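Laundry Season, and I Am Ready for It

Friday, January 18, 2019

I have a confession for the two or three of you who read this blog for the recipes: I love laundry. I love it most in the middle of winter, when all the blues and grays come out of the basket and there's a whole afternoon to fold them!

My first rule is to sort the soft little pieces before anything big. Socks, small bundles, odd bits of cloth - they get lost so easily against pale bedding.

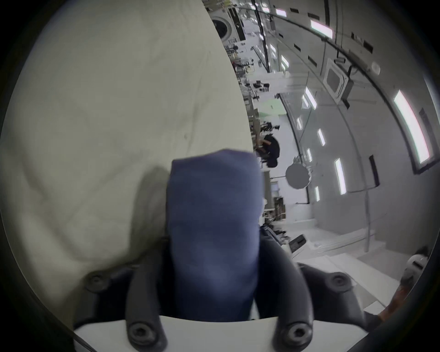 Periwinkle blue, my favorite color to fold.

Next comes the surface. A bare tabletop is fine, but spread a plain sheet over it and everything changes. Sage green is perfect for dark clothes, as you can see every sleeve and hem against it. I also like to fold within sight of the washer (less walking, and the next load stays on my mind).

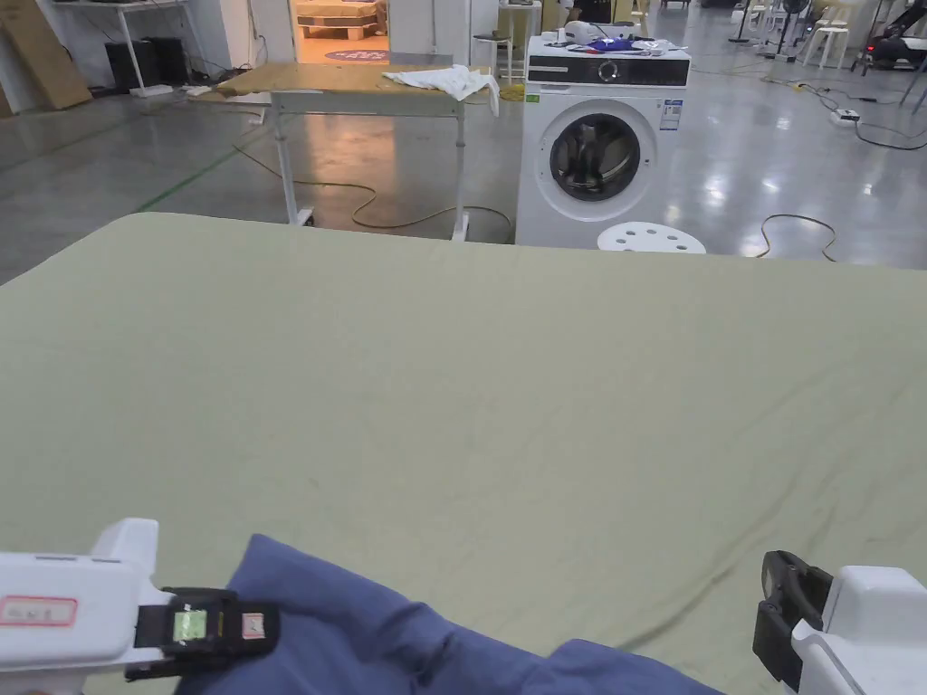 Folding on a bed

My old Jolton ironing board cost me 63 dollars and I still end up using the bed half the time. A bed gives you so much room! Pants especially need it. Lay them out at full length, smooth the legs with your palms, then fold.
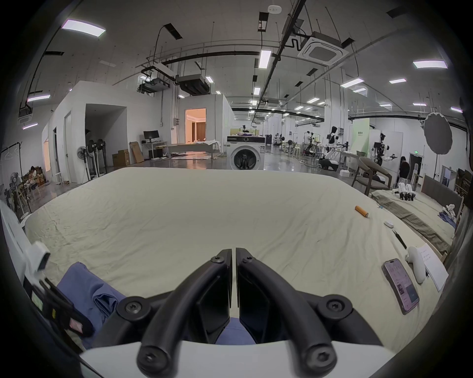

Pockets are where I always slip up. I once washed a shopping list, a pen and 2 bus tickets in one go, so now everything gets emptied out first. The trouble is that it all lands on the sheet, and a battery or a thin little tool is so easy to fold into a shirt. A phone in a pink case is at least hard to miss. Put a bowl by the bed and you'll thank yourself.

For the bigger dark things, I go back to the table. Stretch the piece out sideways, lift one corner, bring it over, and smooth as you go.
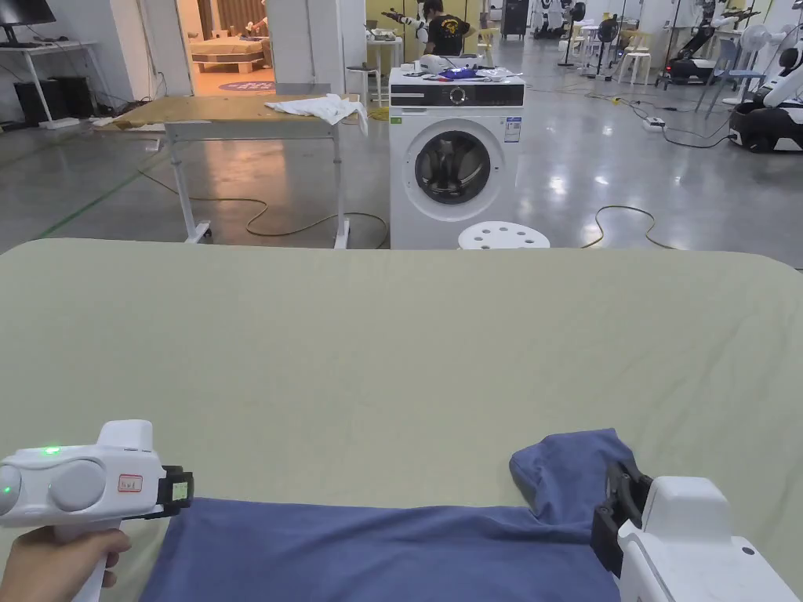 Slate blue on sage green, one corner up.

Towels are coming in February - I have opinions about thirds!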